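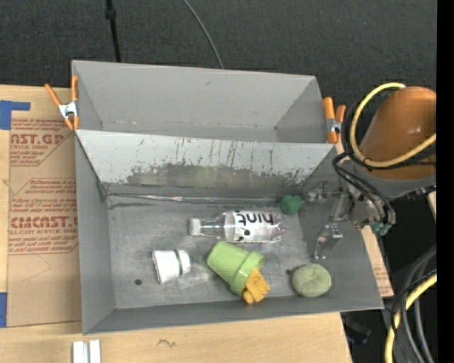

What changes for the people on a sorting bench when an arm takes over the picking?

Mostly the job moves from your hands to your eyes and to setup. You lift less and reach less, and you spend more of the shift getting the bin right before anything runs, then sorting out the pieces the arm leaves behind.

I run the returns bench at Honwood, in the back of the Tratville building. We had 2,848 pieces through in August. These are the habits that stuck after we stopped picking by hand.

Clamp the bin on both sides. Ordinary spring clamps with the orange handles do fine. A bin that slides a finger's width will throw off every pick after it, and you will blame the arm first.

Keep the load in one compartment and leave the other one empty. Spread things out in a single layer. A small cup or a bottle on its side is fine, but don't stack.

Watch for things inside other things. A cup with something poking out of the mouth gets treated as one piece and goes to the wrong tote. Pull them apart when you load.

Put round items in last and away from the walls. They roll to the edge of the floor and sit where the fingers have trouble.

Cover the bench top next to the bin. Leftover paper-faced acrylic sheet is good for this. Tape the edge down with blue tape, which comes off clean.

Wipe the metal floor of the bin at lunch and at the end of the shift. Damp rag, then a dry one. Scratches don't matter. Sticky spots do.

Hands out until the arm is parked. Pilar Vergara trained all of us on this and she is right to be strict. Press pause, look at the arm, then reach. It costs 15 seconds.

Keep a paper list of the misses by the stool. What it was, how it was lying. Ours had 43 lines the first week and we used it to change how we load. The Kiltis tech asked for a copy.

Trade places every two hours. Watching is more tiring than picking, at least for me, and your neck goes stiff. My wrists are a lot better, though. We kept the same crew, but two of us had to learn the screen, and the company should have given us more time for that.

Comments

Cao
We do the trade every hour. Two was too long for the older folks on our line.

denise_m
What do you use on tape residue on the bin? Rubbing alcohol isn't cutting it.

Pilar Vergara
Denise, a little cooking oil, leave it ten minutes, then dish soap. Dry it well before you load.

rkt36
Did your pay change when you learned the screen? Ours didn't.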